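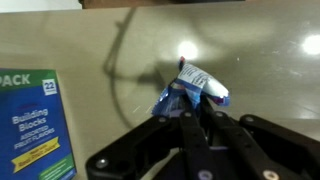
손목 카메라 시점. 구겨진 포장지를 파지한 상태

제목: 변형 가능한 경량 포장재 파지 결과 공유 및 의견 요청
게시판: 조작 연구 > 방법론

작성자: Bernus_운영
당 연구팀은 Waaka 정책 모델에 손목 시점 입력을 추가하여 비닐류 포장재 파지 시험을 실시하였습니다. 학습에는 시연 640건을 사용하였으며, 평가 278회 중 208회에서 파지에 성공하였습니다. 성공 판정 기준은 물체를 상판에서 들어 올려 3초간 유지하는 것입니다. 평가 방법에 대한 회원 여러분의 검토를 요청드립니다.

작성자: grip_noise
결과 공유에 감사드립니다. 다만 상판의 반사광이 상당히 강합니다. 포장지 표면도 광택이 있어 깊이 추정값을 신뢰하기 어려울 것으로 판단됩니다. 조명 조건별 성공률을 별도로 제시하여 주시기 바랍니다.

작성자: Bernus_운영
깊이 정보는 사용하지 않았으며 입력은 RGB 영상에 한정됩니다. 조명 조건은 통제하지 않았습니다. 실패 사례 중 28건은 손가락 끝이 포장지 위를 미끄러진 경우로 분류하였습니다.

작성자: Hạnh Tạ
조명을 통제하지 않았다면 손목 시점의 효과라는 해석에는 동의하기 어렵습니다. 고정 시점만 사용한 대조군이 필요합니다. 아울러 시험 환경의 전체 배치를 확인할 수 있는 자료를 요청드립니다.

작성자: Bernus_운영
지적하신 대조군은 4월 중 추가할 예정입니다. 주방 조리대 배치는 다음과 같습니다. 파란색 시리얼 상자 왼편에 구겨진 포장지로 보이는 물체가 놓여 있으며, 그리퍼는 조리대 위쪽에서 아래를 향하고 있습니다.
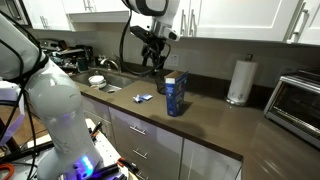 후속 논의: 판정 기준의 적정성

작성자: Drasier_lab
3초 유지 기준은 경량 물체에 지나치게 관대하다고 사료됩니다. 본 연구실은 이송 후 지정 위치에 내려놓는 단계까지 포함하여 평가하고 있습니다.

작성자: grip_noise
그 의견에는 이견이 있습니다. 이송 단계를 포함하면 파지 오류와 경로 오류가 혼재됩니다. 두 지표를 분리하여 보고하는 방안을 제안합니다.

작성자: Bernus_운영
분리 보고 방안을 채택하겠습니다. 수정된 평가표는 본 게시글에 첨부하겠습니다.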